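What Is Inside a Cushion?

A cushion has two main parts: a cover and a filling. The cover is the part you touch. The filling is the part that holds you up.
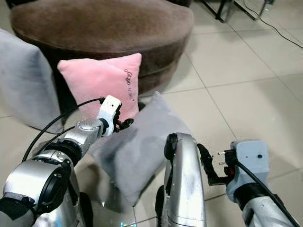 Fillings come in several kinds. Feathers, wool, foam and polyester fibre are the most common. Each one behaves differently when it is pressed.

Air does a lot of the work

Most of the space inside a soft cushion is taken up by air. The air sits in small gaps between the fibres, or in tiny holes in the foam. When you sit down, your weight pushes some of the air out through the cover. The cushion gets thinner. When you stand up, the filling springs back and air returns to the gaps.

You can hear this happen. Press a large cushion quickly with both hands and listen for a faint hiss.

Feathers

A feather has a stiff central rod called a quill. Small feathers are curved, so they do not lie flat on top of each other. The curve works like a weak spring. After a while the feathers slide into the corners and the cushion goes flat in the middle. Shaking it spreads them out again.

Foam

Foam starts as 2 liquids. When they are mixed, they react and give off gas. The gas makes bubbles, the mixture rises like bread dough, and then it sets. In the kind used for cushions, most of the bubbles are joined together, so air can move from one to the next. This is called open-cell foam. A bath sponge is built in a similar way.

Foam is made in long blocks and then cut to shape. The works at Odport cuts 2279 seat pads from one day's blocks.

Polyester fibre

Polyester is a plastic that can be melted and pushed through very small holes to make threads. For cushions, the threads are crimped, meaning they are given a zigzag shape. Straight threads would pack down tightly. Crimped threads push each other apart and leave room for air.

Covers

A cover must let air through but keep the filling in. Feathers need a tightly woven inner bag, as the quills can poke through a loose cloth. Velvet has short threads standing up from its surface. Stroke them one way and the cloth looks lighter. Stroke them the other way and it looks darker. The colour has not changed, but the light is bouncing off at a different angle.

Try it yourself

You need a cushion, a ruler and a heavy book.

Measure the height of the cushion in the middle. Put the book on top and wait 10 minutes. Take the book off and measure again straight away. Measure once more after 30 minutes. Write down all the results.

Repeat the test with a cushion that has a different filling and compare the numbers.

Words to know

Crimped: bent into small zigzags.
Open-cell: having bubbles that are joined together.
Quill: the stiff middle part of a feather.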